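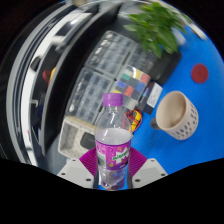 Re: [travel-list] Cancelled group trip and the refund question

Date: 2025-07-13

Hello Fernanda, hello all,

thank you for the clear summary. I quote only the part I want to answer.

Fernanda Serrano wrote:
> Stullari now offers us a voucher for the October trip to Prisska.
> They say the money back is only possible if we ask within 14 days.
> Two of us already accepted the voucher. Is that final?
> And did anybody hear from the insurance?

I called Stullari on Friday and waited nearly 15 minutes. The lady told me that a voucher can be changed back to money as long as no booking was made with it. I asked her to write this in an email — it did not come yet, so please do not count on it.

About the insurance: my policy is with Schumacher. They pay when I am ill myself, but they do not pay when I only feel unsafe to go. I think many policies have the same rule, so please read yours before you cancel anything.

For me the trip is not so important this year. I will ask for the money and maybe go by train to Clulloron, where my sister lives.

Fernanda, could you send the booking number again? I have two in my papers and I am not sure which one is valid.

Kind regards,
Geert Jansen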